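How Do You Teach a Robot to Fold?

Have you ever been shown how to tie a shoe? Somebody probably sat next to you, made the loops slowly, and let you try. They may have said "like this" a lot. Some things are hard to explain in words and much easier to show.

Robots can be taught by showing, too. This page is about how people do it.

Telling a robot every step

A robot does what its program says. If you want a robot to pick up a block that is always in the same spot, a programmer can write down every move. Go forward. Go down. Close the fingers. Lift.

Now think about a sweatshirt on a bed. It might be bunched up or inside out. One sleeve might be hiding under the rest. Cloth bends in a new way every time you touch it, so a list of moves that worked this morning may not work after lunch. Nobody could write a separate list for every wrinkle.

So people show the robot many examples, and a computer program looks for what they have in common. One example is called a demonstration, or a demo.

Showing by hand

One way to make a demo is to use a gripper you hold yourself. A gripper is a robot's version of a hand. Many have just two fingers, which slide together to pinch and apart to let go. The person holds the tool, pinches the cloth with it, and moves it where it should go. A camera on the tool records what is in front of the fingers.

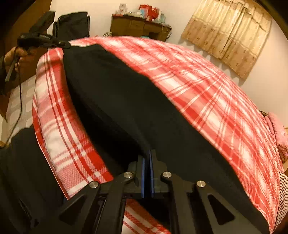 The camera rides along wherever the gripper goes, so the recording is made from the robot's point of view. Later, a real robot arm with the same kind of fingers and a camera in the same place can use what was recorded.

People often use two grippers, one for each hand. Try picking up a T-shirt by both shoulders with one hand and you will see why.

Showing by remote control

The other way is to drive a real robot. In the town of Trastivcombe, a workshop called Tredov has a robot named Pitier. It has two arms and sits at a long table. The teacher sits nearby and moves a pair of smaller arms. When the teacher's left arm goes up, Pitier's left arm goes up. This is called teleoperation – "tele" means "far away."

Remote control is slower than using a hand-held gripper. You can't feel the cloth the way you can with your own fingers, and new teachers drop things often. But the demo comes from the robot's own arms, so there is no guessing about whether the robot can reach.

How many times?

A lot. To teach Pitier to fold a dish towel, the teachers at Tredov made 159 demos. The first 20 were practice and were thrown out. A good one took over 70 seconds.

They also changed things between demos. They used a different towel, turned it around, or moved it to a softer surface. If every demo looked the same, the robot might get confused by a towel with stripes.

Does the robot understand?

Not the way you do. Pitier doesn't know what a towel is for. The program has found patterns, such as "when the corner looks like this, the fingers go here." If it meets something very different from its demos, it may grab the air or stop.

When that happens, the teachers make more demos of the part that went wrong.

Try it at home

You need a friend, a washcloth, and 2 pairs of kitchen tongs. Ask a grown-up before you borrow the tongs.

Put the washcloth on a table in a heap.
Fold it in half using only the tongs, one pair in each hand.
Have your friend watch without talking, then try it the same way.
Mess up the cloth and do it again.

Which part was hardest to copy? Next, try telling your friend what to do with words only, while you keep your hands behind your back.

Words to know

Gripper: the part of a robot that grabs things.
Demonstration (demo): one recorded example of a task.
Teleoperation: controlling a robot from a distance.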